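Search the community
Enter keyword

How many demos before the two-arm cleanup task starts working?

Posted by dunlin_k

So I've been collecting teleop examples since September for a table cleanup task (grab the trash off the table, drop it in a bin, two arms) and my policy is still pretty dumb. It goes for the cup fine and then just hovers over the paper like it's scared of it. Do I need more episodes, or am I recording them wrong? I keep seeing 2,000 thrown out as the magic number and that's a LOT of evenings for me.

Ihor Melnychuk

I did nearly the same task on our Iveo setup, so I feel your pain! Before you record more, watch what you've got. When I went back through mine, I was always crumpling the paper the same way and parking it in the same corner, and I had a habit of pausing before the grasp while I lined up the fingers. The model learned the pause beautifully. I threw out every episode with a long wait in it and retrained, and the hovering mostly went away.

Then mix up your starts. Paper against the cup, paper off by itself, cup lying down, fingers open, fingers closed. 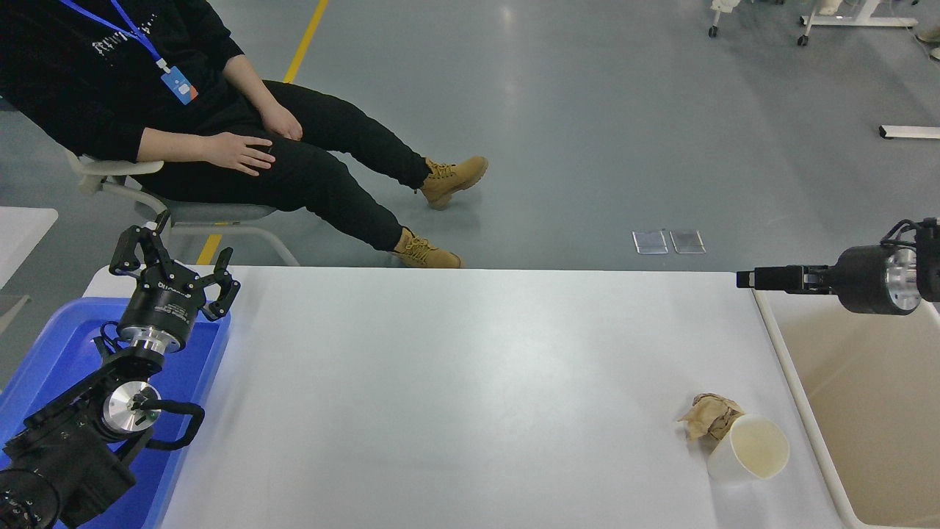

I also swap operators every 2 hours, partly because people get sloppy and partly because my friend Mansour grabs things from the side and I come straight down, and having both in the set helped me. Keep your scene resets quick but don't make them tidy.

havach22

just get more data

Karkow

Agree with Ihor on the pauses. I'd also check that both arms' recordings line up in time. Mine were off by 3 frames and it looked exactly like hesitation.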